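Follo: small things, sorted into trays
Read me first

Hello, and thank you for taking an interest in Follo. It is a modest collection of pictures and notes about the little bits and bobs that gather on beds and tables in an ordinary home, and about how people put them in order. I started it with Milagros Tamayo when we were both trying to clear out our spare rooms, and it has grown a good deal further than either of us meant it to. This release holds 3211 pictures from 28 homes, and is dated November 2024.

What is in the collection

Mostly small household things: combs, hair ties, toys, caps and lids, and all those plastic pieces that once belonged to something else. We keep them on whatever they were lying on, so you will meet plenty of bedding and a fair number of tablecloths. I am fond of the bedding ones myself — a leafy comforter is much nicer to look at than a plain backdrop, even if it does make the edges of things harder to pick out. The blue and pink piece with the wavy join, for instance, is filed under "small plastic, two colours", and the lettering on it, "inaem", is copied into the notes just as it is printed.
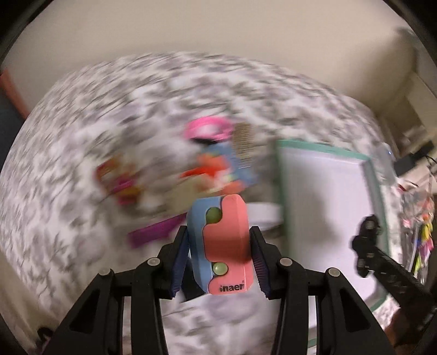 How things are named

Nelly Valderrama wrote the naming rules and I have tried to stick to them. Please use the plainest word you can. If you would say "comb" to a neighbour, write "comb". If you can't tell what a thing is, give its shape and colour and leave it at that, as a wrong guess is far more bother to put right later on. Colours are written the way you see them, so "pink" and "magenta" are both allowed, and we no longer try to make everybody agree on where one stops and the other begins.

Each set of notes has four parts:
the name of the thing
its colour or colours
what it is resting on
any lettering, or "not readable"

Trays and where things go

Shallow trays and box lids work best, because you can see everything at a glance. We sort by kind first and by size only if there is room left over. Toys are meant to sit with toys, though where a tray holds a mixture we note it as mixed and carry on. 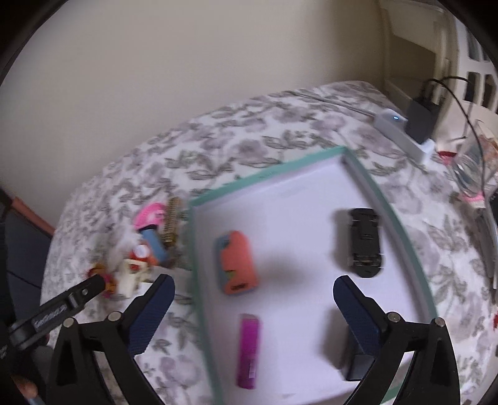
Sheyla Cáceres checked the notes for the table sets and sent me a long and very kind letter full of corrections, nearly all of which are in this release. The one we went back and forth on was which way up a thing should be when you name it. We settled on naming it all the same, so the black car on its roof is simply "toy car", with "upside down" added after it. Tubes get the same treatment, and a label is mentioned even when it can't be read.

Known gaps

Around 20 sets still have no note of the surface, and I hope to finish those in December. Dark things in trays are the weakest part, as they tend to be called "block" or "box" depending on who was writing that evening. If you spot one you can name with confidence, do please send it in, with the set number, to Antigoni Kalogeropoulos, who looks after the list.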